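Search posts
Enter keyword

Ovidiu Pascu
18th February

So Dravach have traded for Dayana Gallegos and my feed has decided the season is saved. I watched her 29 games for Cladgate. A few posts on why I'm not buying scarves yet.

First, the price. Two picks and Farzana Hettiarachchi, who is the only defender on this roster who can get the puck out of our end without icing it. The club calls that "dealing from a position of depth." What depth? We dressed five defenders twice this month.

People keep quoting 642 minutes at even strength with good shot numbers. Fine. Go look at who she played them against. Cladgate's coach hid that line from Dramani's top group every chance he got, and when he couldn't, on the road, they got buried. I saw both of those games. The second one was hard to sit through.

She can shoot, I'll give her that. The release is quick and she gets it off in traffic. Our power play has needed a right-hand shot on the left circle since last winter. If the trade had been pitched as "we need a power play specialist and we overpaid," I'd have grumbled and gone to bed.

Instead we got the GM telling the local radio guys that she "changes the room." Every player we've picked up in three years has changed the room. It must be a very confused room by now.

Somebody replied that I said the same about Ecaterina Văduva and was wrong. Yes, I was wrong about Văduva. I said she'd score ten and she has 17. She also cost us a late pick and was playing third-line minutes somewhere nobody scouts. Different deal entirely.

What bothers me is the contract. Gallegos is signed for two more seasons after this one, and Hettiarachchi would have been a free agent this summer. The club's line is that they "got something for her while they could." Did they offer her an extension? Three people have asked. The answer each time was that they don't discuss negotiations. You can read that how you like. I read it as no.

And who plays on the second pair now? Darius Bogdan wrote this morning that they'll call up one of the kids from Jisalar. He's usually right about call-ups. I've seen the two candidates and neither is ready to kill penalties against Dramani, who we play next, at home, with their power play scoring on every fourth chance.

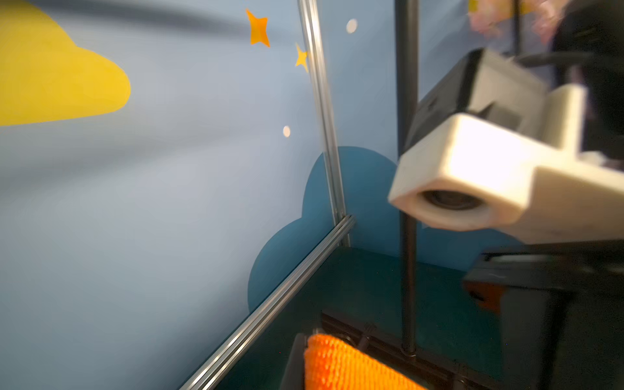 The attendance figure tells you why this happened, if you ask me. We had 779 in the building for the last home game, in a rink that looks bad on the stream with that many empty seats. A scorer sells tickets. A defender who makes a clean first pass sells nothing, and you only notice her when she's gone. So the front office went out and bought a star, and I'd feel better about it if I thought they could tell one from the big yellow kind painted on a blue wall next to a cloud. A shot total on its own is just decoration.

Before the usual crowd arrives: no, I don't want her to fail. I have a season ticket. I'd love to be sitting there in March eating my words with bad nachos.

But I want to see her against a proper checking line, away, with no last change. I want to see whether she comes back past the red line when it's 2-2 in the third. At Cladgate she mostly didn't, and they didn't ask her to. Our coach benches people for that. Or he benches people who weren't traded for, anyway.

One more thing on the "she was an all-star" posts. Every team in this league has to send someone. Cladgate were second from bottom. Somebody was getting on that bus.

Prediction, since I'm being asked for one: she gets a goal in her first game, on the power play, and we lose 4-2. Replies are open until I get tired of them.

Recent from this author
Dramani's power play and why we can't stop it
I was wrong about Văduva
Five defenders is not a system
Jisalar notes: two kids, one spot
Who decided on the new goal song?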